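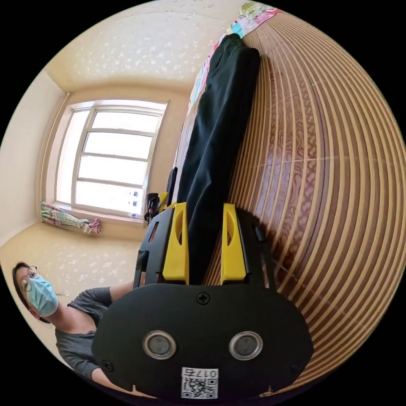
Clindumden is a village in the valley of the Illach, with 424 inhabitants. It lies between Skidton and Cabello, and the old road between these two towns passes through its center. Most houses stand on the north bank, where the ground is higher.

History

The first school had 138 pupils and was later joined with the one in Skidton. The local historian Nizar Sayegh described this period in a short book of 174 pages.
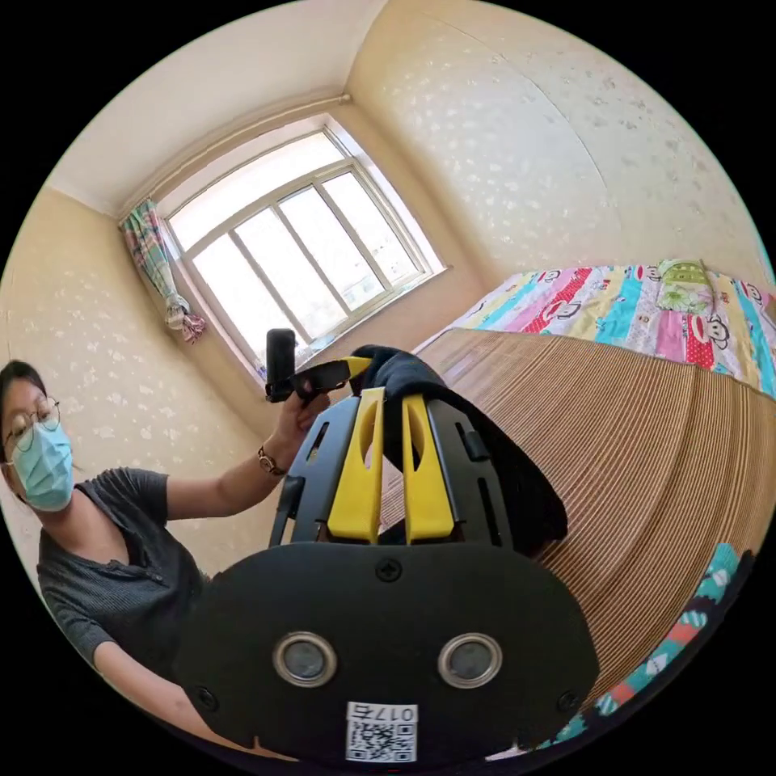 Economy

Farming is still the main work – mostly apples and barley. A market takes place each November in the square, and many sellers come to it from Cabello.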